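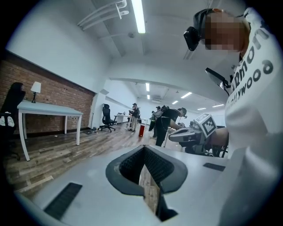 Section 4. Starting a Shift on the Skament Line

Skament is the part of the Bisht packing system that learns handling tasks from people. Before it was installed, the crew packed every carton by hand and the shift lead wrote up the counts. Now the crew spends part of each shift showing the system how a job is done, and the packing cell repeats the simpler jobs overnight. Operators work on their feet with a handheld gripper, a headset, or a back-worn rig, depending on the task, and several people share one floor. The marker cube on top of the gripper must stay uncovered the whole time it is in use. Read this section before your first shift in the role of demonstrator.

4.1 Before you start

1. Sign in at the desk with your own badge. Demonstrations are stored under the name of the person signed in.
2. Take a gripper with a charge of 70 percent or higher. Leave the others on charge.
3. Wipe the finger pads with a dry cloth.
4. Put on the headset and tighten the strap until it does not slide when you look down.
5. Open and close the gripper 7 times. The Okness screen shows a green bar when the travel is correct.

Note: If the bar stays yellow, repeat step 5 once. If it is still yellow, tag the gripper and tell Lilian Massawe.

CAUTION: Check the floor for cables before you put the headset on. Route them along the wall.

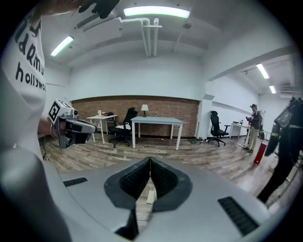
4.2 Recording a task

1. Stand where you would normally stand for the job. Keep an arm's length from the next operator.
2. Press the trigger halfway and wait for the tone.
3. Do the job at your usual pace. Do not slow down for the system.
4. If you drop a part, pick it up and carry on — dropped parts are useful and should be left in.
5. Release the trigger and set the gripper down with the cube facing up.

Take a break after 35 minutes of recording. The break is paid and does not count against your meal period.

4.3 What changes in your job

Demonstrators keep their grade. Recording time is logged as production time, and carton counts for that period are not compared with earlier months. Recordings are used to train the cell. They are not used in reviews.

A new task needs 2 sign-offs before the cell runs it alone: one from the demonstrator and one from the shift lead. Either may refuse. Refusals go to Erick Nyaga with a short note on what the cell did wrong.

Questions about hours or grading go to Neema Mosoti. For faults on the night run, see Section 6.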